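What a Pair of Hand-Held Grippers Does to a Budget

When Estside, a small contract packer, began planning its first robot cell, the arm was the easy line to price. Training data was harder. The company decided to buy the hand-held grippers first and put off the arm until January. 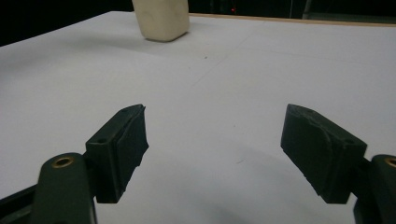 Open fingers over the white work surface. The round inserts in the arms are brass-colored.

The first order was for 2 grippers from Zastura, plus mounts, cables and a table. Finger pads went on a separate line. They are a consumable, and a buyer who treats them as part of the tool will be back asking for money before the year is out. Estside set aside 200 dollars a month for pads and screws.
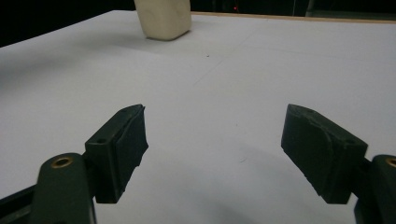
Both pads show wear at the edges. Budget for spares.

Labor is the larger cost. The plan called for 2,000 recorded tasks, and by the last review the team had 827. Operators need breaks, and setting up again between tasks takes time that the original schedule left out. Valletbridge, which quoted for the same work as an outside service, priced by the usable recording. That made the two options easy to compare.

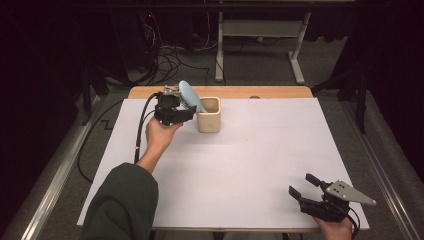

Shevchuk, 6 Oct 2024

Two-handed work should be costed separately. One gripper may be lowering a light blue piece into a cup while the other stays open and idle, and both still need an operator, a cable and storage for the data. Buyers should ask for the price of a second unit in writing, along with the lead time on cables. Estside keeps one spare of each and has left the arm itself out to bid.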